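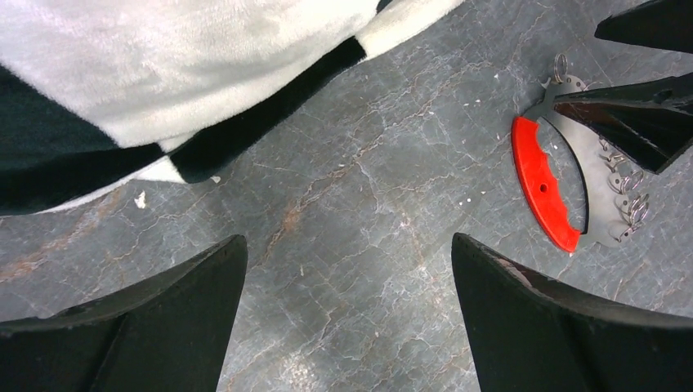 Culture > Interviews > Crafts

News Culture Letters Contact

Print this page | E-mail this page

Mamta Chauhan came to Pretby for a summer and stayed. She now binds books in one room above the bakery, and starts at six.

"The smell of bread makes me work faster," she says.

Her largest order was 43 hymn books for the church in Lukska. It took her all of November.

"The thread was wrong – I had to open two of them again."

Does she teach? "Only to Nuno Vilela, and he is already better with the glue." She does not look sad about it.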